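Household Textiles and Garment Care
Unit 4 handout: Folding knit tops
Instructor: Marcelino Alcaraz
Room 145

Reading before class: McPhee, chapter 10, on knit fabrics and storage.

Knit tops should be folded from a fully spread position. A shirt that is folded while one sleeve is still doubled under the body will carry that ridge through every later fold, and the finished stack will lean. Students are expected to spend more time on spreading than on folding.

Order of work

Lay the shirt face down with the hem toward you. Draw the hem straight between both hands before touching the sleeves. Open each sleeve from the shoulder seam outward, then pass a flat palm from the center of the body to the side seams. Small ripples in cotton knit may be left. A hard crease should be smoothed again.

Fold one side in to the middle of the shoulder and turn the sleeve back along the new edge. Repeat on the other side. Bring the hem up to the collar in two equal folds — three for long shirts — and turn the piece over.

Surface

A covered table is preferred to a bare one. The cover holds the fabric in place while the hem is being drawn straight, and it should be pulled smooth at the start of each session.

Assessment

Each student will fold 10 shirts of mixed sizes. Marks are given for straight edges, matching width, and a collar that lies flat. Speed is not marked in this unit. Gilles Riviere will supervise the practical on Thu 30 August, and requests to change groups should be sent to him in writing.

Unit 5 covers trousers and folded seams. 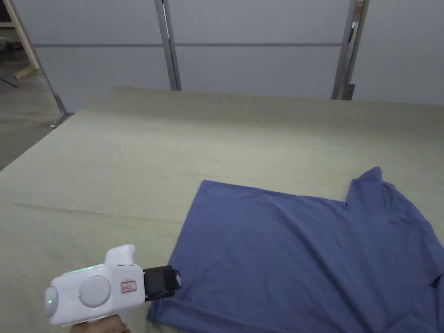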